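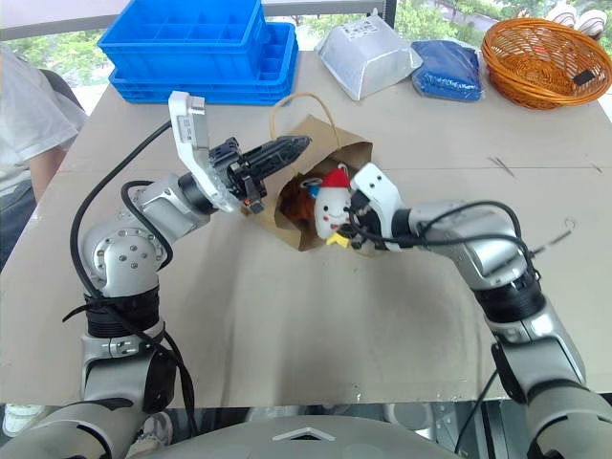 On the Keeping of a Household Food Ledger

Home Archive Kitchen Garden Letters Contact

21 Mar 2020

Several readers have written in recent days to ask how this household keeps its food records, and whether the practice is worth the labor at a time when the stores are crowded and the shelves uneven. The present entry sets out the method in full. It replaces the short note formerly posted under Kitchen, which was incomplete and in one respect wrong. That note advised recording prices by the pound in all cases. The advice is withdrawn, for reasons given further on.

Origin of the ledger

The ledger was begun in November, three years after the move to Sorkau, following a disagreement over a jar of capers. It was established that the household owned four jars, all opened. A fifth was in the shopping. It was agreed that matters should not continue on that basis, and a bound notebook was purchased from Albers the next morning, together with a pencil on a string. The string did not last. The notebook did.

In its first month the ledger received 157 entries. Many of these were of poor quality. An entry reading "beans, some" is of no use to the person who must decide on dinner, and the early pages contain a good deal of that sort of thing. The current total stands at 3,802, spread over two notebooks, and the later entries are shorter and better. It would be fair to say that the first notebook taught the household how to write the second.

What is recorded

An entry is made when food comes into the house and when the last of it leaves. Nothing is written in between. Readers who have tried to note every spoonful of flour will know why; the effort collapses within a week, and a collapsed record is worse than none, for people go on believing it.

Each incoming entry gives the date, the item, the size of the package as printed on it, the price paid, and the shelf on which the item has been placed. The outgoing entry gives the date and a single letter. E is for eaten, G for given away, and D for discarded. A fourth letter, F, for frozen, was tried and dropped. Food in the freezer has not left the house, and treating it as though it had led to the purchase of a great deal of bread.

Prices are recorded as paid. The earlier recommendation to convert everything to a price by the pound proved impractical with eggs, with herbs, and with nearly anything sold by the bunch. Where a comparison is wanted it can be worked out in the margin. This is seldom wanted. In this household it has been done for coffee, cheese and rice, and for very little else.

The unpacking

All entries are made at the table, before anything is put away. This is the one rule on which the method depends. Food that reaches the cupboard unwritten stays unwritten, whatever is promised at the time. The practice here is for one person to unpack and read aloud while another writes, and for the receipt to be held back until the bag is empty. The receipt is then compared with the page.

Discrepancies are more frequent than one might suppose. Most are small – a lemon missed, a yogurt entered twice. On one occasion the page showed a pound of butter for which no charge had been made, and the writer returned to the store at Tesport Road to pay for it. The clerk was courteous but did not appear to have a procedure.

People living alone may read the items aloud to themselves. It feels foolish for the first few trips and is recommended all the same. The ear catches what the hand skips.

Discarded food

The D column was the part of the ledger that met with the most resistance at home, and it has proved to be the most useful. Over the first full year it held 101 entries. A review was carried out on a rainy afternoon, with the following findings.

Salad greens accounted for the largest share by a wide margin. They were bought in the large package, which is cheaper by weight, and the lower half of the package was regularly thrown out. The small package is now bought. It costs more by the pound and less by the month.

Soft herbs came second. Parsley is now grown in a pot by the back door, with fair results, and cilantro is bought only on the day it is needed. Attempts to grow cilantro were made and are not discussed further.

Leftovers formed the third group, although here the record was incomplete, as cooked dishes have no incoming entry of their own. It was decided to leave them out of the book and to deal with them by means of a strip of masking tape and a date. Roughly half of the remaining discards were things bought for a single recipe: a tin of something, two-thirds used, moved from shelf to shelf until its condition could no longer be defended. No remedy has been found for these beyond cooking the same recipe again within the week, and the family's patience with that is limited.
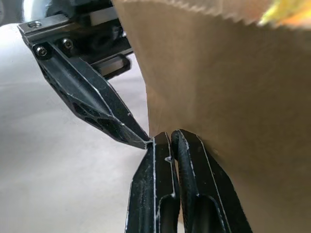

Frauke Meinecke writes that the D column is a mistake and that she gave hers up after one winter. In her view, a record of waste makes people hide the waste. Her sons had begun carrying spoiled fruit out to the compost under a napkin, and her own entries, she admits, grew vague. She now writes down only what comes in and lets the gaps speak for themselves. A bare shelf, she says, is all the information a cook requires, and she adds that the best-run kitchen she ever saw belonged to an aunt who could not have told you the price of an onion.

The objection is a serious one and deserves a proper answer. It is accepted that a discard column can turn into a list of charges, particularly in a household where one person shops and another cooks. Two changes were made here on that account. The entries carry no initials, and the column is not read aloud or brought up at meals. It is looked at twice a year. With those limits in place the napkin problem has not arisen, or has been managed with great skill.

As to the aunt, there is no reply to be made. Some cooks carry the whole pantry in their heads and need no assistance from a notebook. The method described on this page is intended for the rest of us.

On software

The question of whether to use a computer comes up in nearly every letter. A program called Zodetti was used in this house for the length of one spring, on the recommendation of a cousin. It kept the entries in good order and added the columns correctly. It also required that the telephone be found, unlocked, and handled with floury fingers, and it would not accept an item without a category. Much time was lost over whether a chestnut is a fruit. The spring's entries were afterward copied by hand into the second notebook, where they may be recognized by the fuller spelling.

No general rule is drawn from this. Readers who already keep their accounts on a machine will probably be happier doing the same with their food. The bound notebook has the advantage of lying open. Guests read it, and one of them, last summer, left a recipe for plum dumplings on the inside cover.

Materials

A ruled notebook with a sewn binding is advised. Spiral bindings catch on drawer fronts and shed their pages at the corners. The page is divided by hand into seven columns, the widest being for the item. Pencil is preferred to ink in a kitchen. The notebook lives on the end of the counter farthest from the sink, a position settled upon after an incident affecting most of one April, which can now be read only in part.

Receipts are kept for one month in an envelope inside the back cover and then disposed of. They fade in any case. Those who need them for tax or other purposes should make a copy on plain paper at the time of purchase.

Starting in the middle

A number of correspondents have delayed beginning because they feel that a complete inventory must come first. It need not. A full inventory of an ordinary kitchen takes most of a day, and by the end of it the person conducting it is generally in no mood to keep a ledger. The book here was begun with a single trip to the store, and older stock was simply ignored until it was used up. Where an old item was finished or thrown out it was given a line of its own with the incoming half left blank. Within a few months the blanks had become rare. The last of them belongs to a packet of arrowroot, entered as D, place and date of purchase unknown.

Those now shopping less often, and in larger amounts, may find that the shelf column earns its place sooner than it did for us. Large purchases get pushed to the back. It is suggested that new packages be placed behind old ones and that the shelf be written down even when it seems obvious, as it will not be obvious to the person sent down to the cellar for lentils.

Further questions may be sent through the Contact page. Letters concerning cilantro will be read, although a reply cannot be promised. The next entry will deal with the storage of potatoes, which was announced for last month and put off on account of the potatoes.

Print this page | E-mail this page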